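The Second Coat: Why Paint Stays on a Wooden Toy, or Doesn't

Paint failure on wooden toys usually starts at the end grain. The flat face of a board takes up water slowly and evenly. The cut ends of the fibers take it up many times faster, swell, and push against a film that was cured while the wood was dry. After enough cycles of washing and drying, the film cracks along the edge. A child's fingernail does the rest.

This has been understood in the furniture trade for a long time. Toys make the problem harder because the parts are small. A tabletop has a great deal of face and very little end grain. A puzzle piece the size of a cookie may be half edge, and the edge is the part that is handled.

The Kurkach mill supplies blanks to several toy makers, most of them in basswood and birch plywood. Its kilns run to a target moisture content of 9 percent, measured at the core and not at the surface. Surface readings are easier to take and are misleading for the first few days after a load comes out, when the outer layer has dried ahead of the center. Blanks cut too early continue to shrink after they are painted, and the damage appears months later in a store or a classroom, where it tends to be blamed on the paint.

From the mill the blanks go to the finishing line at Foltton, where they are sanded, dusted, sealed and sanded again. The sealer is a thin waterborne acrylic. It raises the grain, which is why the second sanding exists, and skipping that step leaves a surface that looks sound and feels like a cat's tongue. The sealed blank is then held in a conditioned room until its weight stops changing.

Color can be put down in two ways. Solid colors are sprayed or rolled. Illustrated surfaces are printed, either by screen or directly by inkjet, and then covered with a clear coat. The ink layer has little strength of its own. All of the wear resistance in a printed toy comes from the clear coat, and its thickness is the figure that buyers should ask for and seldom do.

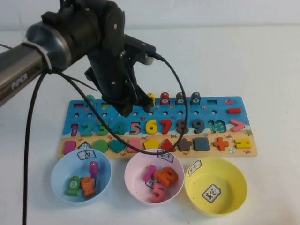
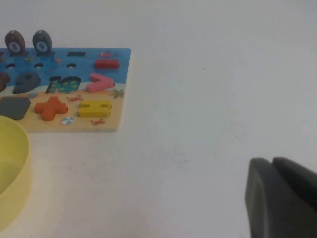
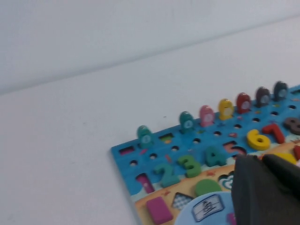
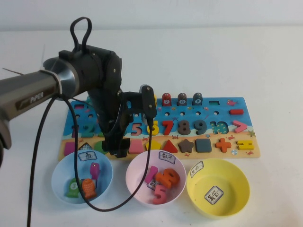

A puzzle board on a white tabletop.

Can a wooden toy with a printed surface be washed?

Wipe it with a damp cloth and dry it right away. Soaking lets water in at the edges and at any holes cut through the board, where the clear coat is thinnest, and a dishwasher adds heat that softens most acrylic films.

Holes deserve more attention than they get. A spray gun aimed at the face of a board deposits very little on the inner wall of a cutout, and a roller deposits none. Some makers leave the walls bare on purpose, on the theory that unpainted wood cannot chip. It can still swell, and a tight-fitting piece may then bind in its slot during a humid July and drop freely in winter. The usual remedy is a looser fit combined with one coat of sealer brushed or dipped into the opening. Dipping is quicker but leaves a bead along the lower edge that must be removed before it cures.

Kurano, a contract laboratory, runs abrasion and adhesion tests for small producers. In a recent series it worked through 518 painted pieces from one production run by Macedo, a maker of preschool counting toys. Each piece was rubbed with a weighted felt pad until bare wood showed. Pieces with a single clear coat reached that point at an average of 1021 strokes. Pieces with a second, lightly sanded coat lasted to 1828. The gain came almost entirely at the corners, where liquid coatings pull away from a sharp edge as they dry.

Rounding the corner helps as much as adding material. A small radius lets the film hold an even thickness around the bend, and the cost is one more pass on a sanding drum. Macedo has since changed the drum on its line and kept the second coat.

Adhesion is tested separately. A grid is cut through the film with a sharp blade, tape is pressed over it and pulled off, and the squares that lift are compared with a reference chart. The test takes a few minutes. Its weakness is that fresh samples almost always pass. Kurano prefers to cut the grid after the sample has been through a humidity cabinet – a slower procedure, and one that some clients decline to pay for.

Repair at home is possible for solid colors. The damaged spot should be sanded to a feathered edge, sealed, and painted with a product sold for toys. Printed areas are another matter. A clear touch-up will stop the wear from spreading, but the missing ink cannot be matched by hand.

Contact the editors | Copyright, all rights reserved | Back to top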